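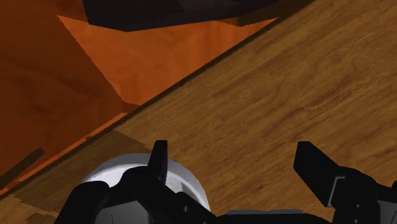 Should you move an old build into a new case, or wait and replace everything at once? If the board and power supply still work and heat or noise is your main complaint, move it now. A case outlasts the parts inside it, and you can carry it over to the next build.

My own machine is old enough that I had been putting this off. It sat in a Courtois mid tower with a solid front door, and under load the graphics card fan was loud enough to hear from the hall. I looked at new processors, priced out a board and memory to go with them, and closed the tab. Memory prices are bad right now. I bought a Farnurex case instead and kept the rest.

The move took 3 hours. Most of that was cables. The old case had no room behind the motherboard tray, so I had everything bundled in the drive bays with zip ties, and I had to cut all of them. The Farnurex has a decent gap back there and a few rubber grommets, though the one near the CPU power connector is too small. I had to push the plug through at an angle and it popped the grommet out twice.

The standoffs come installed for a full-size board. Mine is smaller, so one had to come out, and it was screwed in tight. Check this before you set the board in. I didn't, and had to lift it back out.
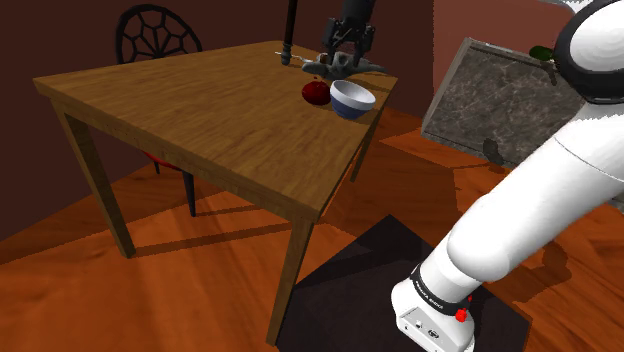

For fans I used the two that came with the case and added a Jokura in front as a second intake. The hard drive went in the bottom cage, on its rubber mounts. I also cleaned off the old thermal paste and put on some Cluva I had left over from May. Because I changed the paste and the case together, I can't say how much each one helped. The card runs almost 20 degrees cooler in the same game, and I can't hear it with the door closed.

Two complaints. The front USB cable is stiff and too short to route neatly, so it crosses the bottom of the board. And the side panel uses hooks along the top that have to line up all at once, which is annoying when the case is standing up. Lay it down first.

I'll probably do the processor next year. The case will take a full-size board when I get to it, and the standoff I took out is in a bag taped inside the drive cage.

Comments

The same grommet came out on mine. I left it out and the cable is fine.

Does the bottom cage come out? My power supply cables are long and I need the space.

Yes, four screws underneath. You lose the drive mounts.

Recent posts

Cleaning dust filters without bending them
Is a second intake fan worth it?
Replacing a noisy power supply
What I keep in my screw box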